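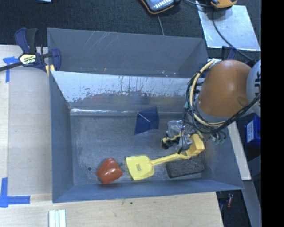

Caixa metálica com uma pá de brincar amarela e outras peças soltas.

Perguntas frequentes: Caixas de objetos soltos
Ludoteca Gindgate, serviço de empréstimo a jardins de infância e ateliês de tempos livres

O que é uma caixa de objetos soltos?
É um conjunto de peças avulsas, de formas, cores e texturas diferentes, emprestado às instituições aderentes para atividades de exploração livre e de separação. Cada caixa pode reunir brinquedos de areia, blocos, peças de encaixe e objetos de superfície rugosa ou macia.

Quem pode requisitar?
Podem requisitar os jardins de infância, as escolas do primeiro ciclo e os ateliês inscritos na rede Novinent. Não se efetuam empréstimos a particulares.

Quantas caixas podem ser requisitadas de cada vez?
Cada instituição pode manter 2 caixas em simultâneo. Os pedidos adicionais ficam em lista de espera, por ordem de entrada.

Qual é o prazo de empréstimo?
O prazo é de até 9 semanas, sem renovação automática. Os pedidos de prolongamento devem ser apresentados por escrito antes do termo do prazo.

Todas as caixas têm o mesmo conteúdo?
Não. O acervo compreende 4.000 peças, distribuídas segundo a disponibilidade. A instituição pode indicar preferências no formulário, designadamente quanto a cores ou a texturas, mas a composição final compete à ludoteca.

As caixas metálicas apresentam riscos e marcas. Devem ser comunicados?
Os riscos superficiais, as manchas e o desgaste do metal decorrem do uso e não carecem de comunicação. Devem ser comunicadas as arestas cortantes, as deformações que impeçam o apoio estável sobre a mesa e as peças partidas.

Onde deve ser colocada a caixa durante a atividade?
Sobre uma superfície plana e firme, à altura das crianças. A caixa não deve ser deslocada com peças no interior por crianças sem acompanhamento.

Como se limpam as peças?
As peças de plástico lavam-se com água morna e sabão neutro e secam-se com um pano. As peças de textura esponjosa limpam-se em separado e só regressam à caixa depois de completamente secas. Não é permitido o uso de lixívia nem de máquina de lavar loiça.

O que acontece em caso de perda de uma peça?
A perda deve ser indicada na folha de devolução. A primeira ocorrência não tem custos. Nas seguintes, aplica-se a tabela em vigor, disponível no balcão Dunne.

É necessário devolver as peças separadas por tipo?
Não é necessário. A triagem é efetuada pelos serviços da ludoteca após a receção. Solicita-se apenas que sejam retirados areia, papel e restos de materiais de pintura.

Quando se realizam as entregas e as devoluções?
Às quintas-feiras, no balcão Dunne, no horário de atendimento. Durante o mês de outubro, as devoluções podem também ser feitas no armazém Koseck, mediante marcação.

A quem devem ser dirigidas outras questões?
As questões relativas a inscrições devem ser dirigidas a Ewan Kingi. As relativas ao estado ou à limpeza do material são tratadas por Finbarr Gilmartin.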